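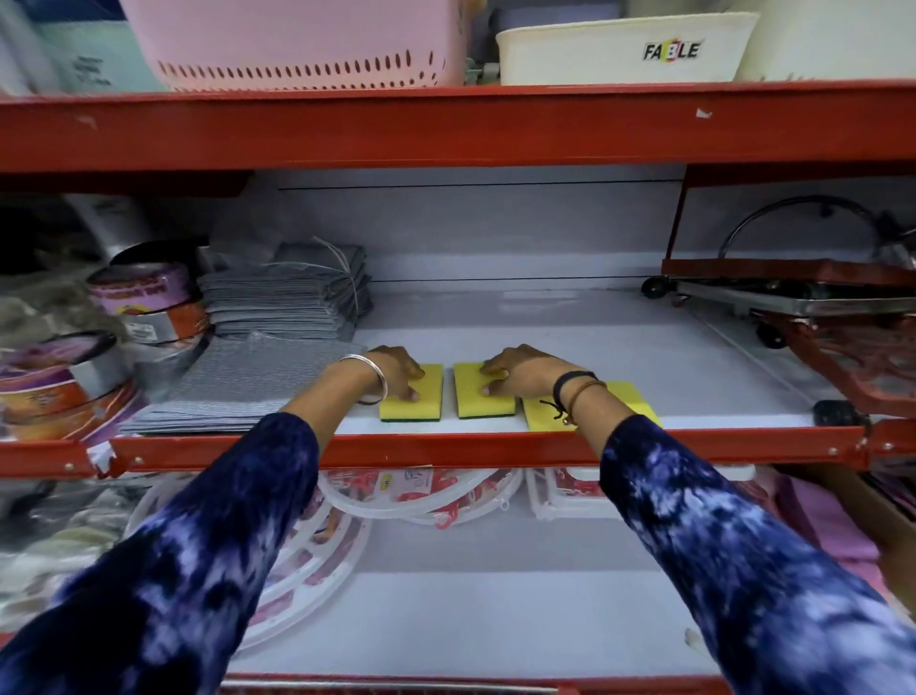
Visit report: Culturen Arboretum and the Nadon seed orchard
October 10, 2021

The autumn open day at Culturen ran from mid-morning to late afternoon and covered two sites, the arboretum and the Nadon seed orchard on the slope behind it. I joined the technical tour, which had 15 places and a separate route from the public walk.

The arboretum holds 185 labeled trees on a former pasture. Soils are a silty loam over clay, with standing water in the lower compartments through April. The oldest block is Norway spruce on a 36-year rotation plan, now on its second thinning. Stems marked for removal had a single blue dot at breast height, and extraction will be by forwarder on brash mats. The guide was asked about bark beetle and said trap counts had stayed under the threshold for treatment this season.

The Zoëga plot is a larch provenance trial. Spacing is wide and all stems were pruned to 13 feet last winter. Two of the northern sources show basal sweep, which the staff put down to wet snow in the early years — I would have liked to see the survival figures by block, but these were not on the handout.

Nadon is grafted Scots pine, 101 clones, with pedigree tags on the south side of each stem. Crowns are topped to keep the cones within reach of a platform. Cone collection had not started. The extraction kiln was shown cold, with the drum opened so that we could look at the screens. Seed is cleaned, graded by weight and stored just below freezing in sealed cans.

The last stop was the Plakel nursery shed, where container stock is lifted and boxed. Trays are washed between crops and air-dried before refilling. Root plugs in the sample box were firm, with some spiraling at the base of the larger cells.

Parking was in the lower field. The track to Nadon is steep and needs boots. Handouts were available at the gate in English and Swedish.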